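4.2 Does seat fabric predict how long people stay?

The claim that softer seating keeps visitors in a waiting area longer is repeated often in the design trade, and rarely with numbers attached. Boiko and Marchuk offered the strongest version of it in their Cinstead report, where they argued that padded seats in pale fabric encouraged people to settle in. We are not convinced. Their observers knew which rooms had been refitted, and the refitted rooms were also the ones closest to the coffee counter.

Our own survey covered 124 visitors at two sites, Muvport and Skallo. Each person filled out a short card on leaving, giving the time they thought they had spent seated and a comfort rating. Of these cards, 80 were complete enough to use. The rest skipped the time question, and we made no attempt to fill in the gaps. Light gray upholstery of the general kind in Figure 2 was used at Skallo, while Muvport kept its hard benches.

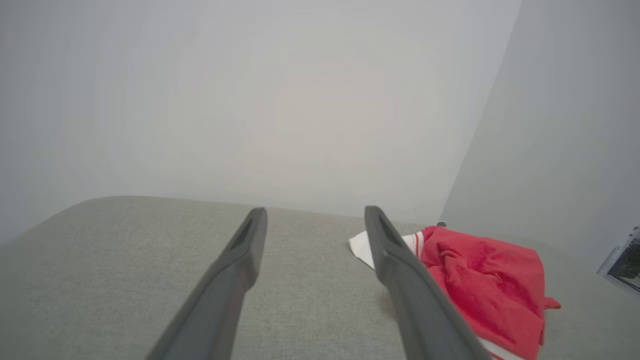
Figure 2. Light gray upholstered surface.

Comfort ratings were higher at Skallo, as anyone would expect. Reported sitting time was not. Visitors at the two sites gave much the same answers, and the small difference we did find went away once we left out people who were waiting for someone else. A person with a fixed appointment leaves when called, whatever they are sitting on. This seems obvious, yet Boiko and Marchuk pooled both groups and treated every extra minute as a vote for the cushion.

There is also the matter of color. Mykhailiuk has suggested that light shades look cleaner and so invite longer use. The opposite guess is just as easy to defend: pale fabric shows stains, and a stained seat may put people off. Neither our cards nor hers asked about cleanliness, so the question stays open, and we would be wary of any buying guide that says otherwise.

Self-reported time is a weak measure, and we make no great claims for it. Stubbs, who read an early draft, pointed out that bored people tend to overstate a wait. If that held more strongly on the hard benches, it could hide a real effect of the softer seats. We cannot rule this out with the cards alone. The door logs collected at Muvport in January might have helped, but they record entries only, and Skallo kept no logs at all.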